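Pratari Mesa - Estación para aprendizaje por demostración

Inicio > Productos > Investigación > Pratari Mesa

Pratari Mesa es una estación de trabajo para laboratorios que entrenan políticas de manipulación con un solo brazo. Reúne el montaje sobre mesa, la pinza de dos dedos, la captura sincronizada y el software con el que se graban, depuran y reproducen las demostraciones. Se entrega calibrada y con el método Statura instalado.

El método Statura

Statura parte de un problema conocido: una política entrenada con demostraciones completas suele fallar en el último tramo, cuando la pinza ya está sobre el objeto y tiene que decidir a qué altura cerrar. El método divide cada demostración en dos fases, aproximación y contacto, y aprende la altura de cierre por separado a partir de la imagen fija y de la posición articular. El corte entre fases es automático y se puede corregir a mano en el editor.

El trabajo lo iniciaron Alina Olteanu y Cosmin Jitaru con utensilios de cocina. Las tapas de vidrio eran el caso difícil: el borde apenas contrasta con la mesa y la cámara de profundidad devuelve huecos. Statura no usa profundidad en la fase de contacto.

Resultados de referencia

Ensayos realizados en nuestro laboratorio, con la configuración de serie:

Demostraciones por tarea: 30
Ensayos de evaluación por tarea: 100
Tareas: levantar tapa por el pomo, retirar sartén por el mango, trasladar fruta
Semillas de entrenamiento: 3

La tarea de la sartén es la más sensible a la posición inicial. Si el mango queda bajo el brazo, conviene añadir demostraciones con esa oclusión - el editor permite etiquetarlas aparte. Los registros de todos los ensayos, incluidos los fallidos, se entregan con el equipo.

Qué incluye

Brazo con pinza de dos dedos
Cámara fija con soporte
Unidad de control y cableado
Licencia de Statura para un puesto
Juego de objetos Drodlow, con piezas de menaje y alimentos de imitación

Grabación de una demostración

1. Coloque los objetos y guarde la disposición inicial en el editor.

2. Lleve el brazo a la posición de reposo e inicie la grabación.

3. Guíe la pinza hasta el pomo de la tapa y cierre los dedos. Mantenga la postura un momento antes de subir; el programa utiliza esa pausa para marcar el inicio del contacto.
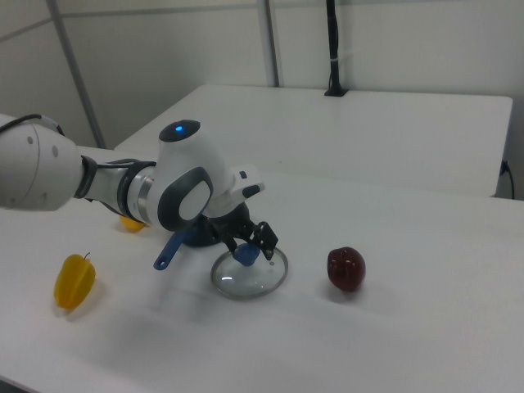 4. Complete el movimiento, detenga la grabación y revise el corte entre fases.

5. Cambie la disposición y repita. Evite dejar siempre los mismos objetos a los lados de la tapa.

Requisitos

Mesa estable de superficie mate y luz difusa. El equipo de entrenamiento no está incluido; se recomiendan 200 GB libres para los registros.

Pedidos y consultas

Los centros públicos pueden solicitar presupuesto con condiciones académicas. Consultas técnicas: Nerea Barroso. Distribución e instalación: Delić, a la atención de Lejla Spahić.

Ficha revisada el 15 de diciembre de 2023.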